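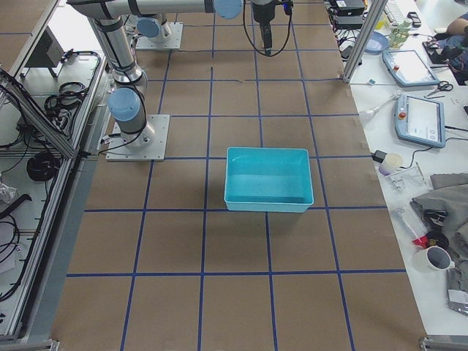
Seit Juni laufen bei uns in Jiltitz in der Kommissionierung zwei Roboterarme im Probebetrieb. Ich arbeite dort seit vier Jahren in der Frühschicht und schreibe mal auf, was sich geändert hat. 1/7

Früher haben wir zu viert Kleinteile in Behälter sortiert. Jetzt stehen zwei von uns am Packtisch, eine Kollegin ist in den Versand gewechselt, und ich bin am Bedienpult. Entlassen wurde niemand. Der Betriebsrat hat das schriftlich, befristet bis Ende der Probephase. 2/7

Die Einweisung kam von Olleck und hat zwei Tage gedauert. Not-Halt, Freigabe, Greifpunkte neu anlernen. Das Anlernen habe ich erst in der Woche danach richtig verstanden, Frauke Reuter aus der Spätschicht hat es mir nochmal gezeigt. 3/7
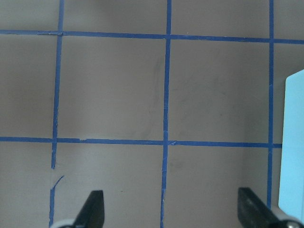 Viel von meiner Arbeit ist jetzt Kleinkram. Klebeband nachziehen, wenn sich ein Streifen löst. Behälter ins richtige Feld stellen. Kabel prüfen. Im Stellenplan steht davon nichts — da steht »Anlagenführung«. 4/7

Körperlich ist es leichter. Meine Schulter merkt das. Dafür bin ich abends müder im Kopf, weil ich die ganze Zeit zuschaue und nur manchmal eingreife. 5/7

Was mich stört: Die Eingruppierung ist noch die alte. Detlef Kuhlmann vom Betriebsrat verhandelt darüber, es geht um 46 Cent die Stunde. Bisher ohne Ergebnis. 6/7

Am Samstag ist Infoveranstaltung in der Kantine, da soll auch gesagt werden, ob die Spätschicht umgestellt wird. Ich schreibe danach, was rausgekommen ist. 7/7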